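Student Projects > Design and Technology > Clurwood Workbench Study

Overview | Team | Method | Results | Downloads

Clearing a Shared Work Table: Where Do the Cables Go?
Irja Laitinen and Dwight McKinnon

Our project looked at how long it takes to clear a shared table at the end of a session. We worked in the Clurwood room, where four groups use the same tables and leave chargers behind. Over the term we logged 39 clear-ups. Cables and adapters took longer than everything else — papers, pens and cups were gone in the first minute.

We laid a light board over the wooden table so that small items would show up against it. One person cleared while the other kept time and wrote notes. We tried 3 orders of work: cables first, papers first, and whatever was closest.

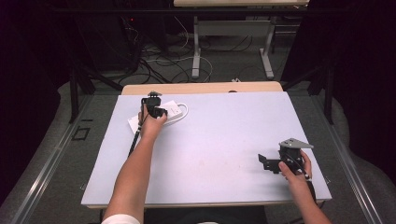

Figure 2. Clearing the board: a white item resembling a power adapter, with its cable looped to the right and a flat white sheet underneath.

Papers first did not work well when something heavier was sitting on them. The person clearing had to move the adapter anyway and then put it down again somewhere else. Cables first was faster in most sessions. Dwight also found that a loose loop catches on other things when it is dragged, so we changed our instructions in May to say "lift, then coil."

We did not test with more than one person clearing. Irja thinks two people would get in each other's way on a table this size. The boxes we used for sorting came from Kuhlmann and were too shallow for the thicker cables — we would pick deeper ones next time.

Our timing sheets are in the project folder under number 2678.

Related projects
- Bosurau: Labels for a Tool Wall
- Nillico Folding Shelf, Second Version
- Noise Levels in the Clurwood Room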